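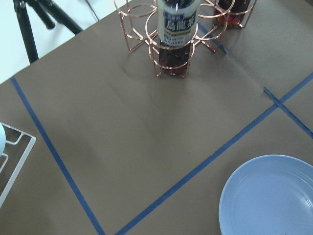
kavilside40
My father got his first hearing aids in May and the clinic says the open domes are right for his loss. He hears speech well, but every metal sound is painful for him now. A copper-colored wire bottle rack like this one, when a bottle goes in, he takes the aids out. Is it normal after 50 hours of use?

Hudero
Yes, normal. Give him more weeks, the brain must learn.

ilia_372
I don't agree. Pain is not learning. Ask them to lower the maximum output.

kavilside40
Thank you both, I will call the clinic.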